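Giltonthorpe Hall users' newsletter

Small shelves and what to keep under them

At the last tidy-up morning in April we finally got to the bottom of the cupboard by the kitchen. Most of what came out went back in, but in better order, and several people asked afterwards how they might do the same at home. Pornthip Yensuk has agreed to write down what she told us on the day. Her notes are below, with a few lines from me at the end about the hall's own cupboard.

Pornthip writes:

I lived for six years in a flat with no hall and one narrow cupboard, so I got used to putting things under other things. A low shelf on legs is the cheapest way to do it. It stands on any flat top, and you get a second level without drilling into the wall. The one I like best is a plain dark slab on thin legs. You can make something similar from an offcut if you have the legs for it.

Measure the gap underneath before you buy anything to go in it. People measure the top and forget the gap. Stiff boxes are a nuisance because they either fit or they don't, and a box that is a centimetre too tall is no use to you. Soft bags are easier. A mesh bag will squash down to suit the space, the air gets in, and you can see more or less what you have put in it. I keep one for string shopping bags and dusters, and another for hats and gloves from spring until the clocks go back.

Choose a bag with a strap and put it in with the strap facing you. Then you can pull it out with one hand.

Bottles and flasks go at the end, by the legs, where you can reach them without moving the bag. Stand them up. I have laid flasks on their sides before now and had cold tea all over a tablecloth. Leave the lid off overnight before you put a flask away for any length of time, or it will smell when you next want it.

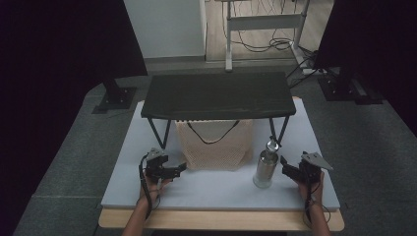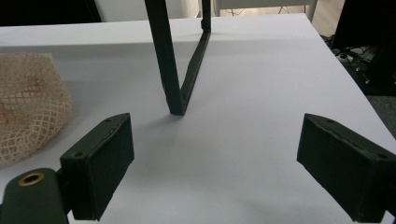 The beige mesh bag, seen with the low shelf and metal bottle in the first picture.

Do the job on a clear table if you can. I take everything off, wipe down, and put the largest thing back first. With a shelf, that means the shelf, then the bag, then whatever stands upright. If something is left over at the end it probably belongs in another room - or in the charity box.

Mesh bags can be washed by hand in warm water and hung up by the strap. Do not put them in the dryer. Mine from Ratano has been washed more times than I can remember and has kept its shape, although the strap has gone a bit thin. Thaweesak sell a similar one with a drawstring, which I find fiddly.

That is all I know about it.

Back to the hall. The cupboard now has two levels on the left-hand side, and labels on the front edge. Please put the tea towels on the upper level and leave the floor clear for the folding trolley. The spare key is still kept in the Turnora tin. Lost property from the winter has been sorted into one bag on the bottom level, and anything unclaimed by the next tidy-up will go to the charity shop. It includes three odd gloves, a child's scarf and a good umbrella.

We also have around 1000 paper napkins left over from the anniversary tea. If you are holding a party or a club supper, take as many as you like. They are in the tall box by the back door.

The next tidy-up morning is on May 8, 2026, starting at ten. We shall be doing the cupboard under the stage, so wear old clothes. Tea will be provided, but bring your own mug.

Lionel Kettle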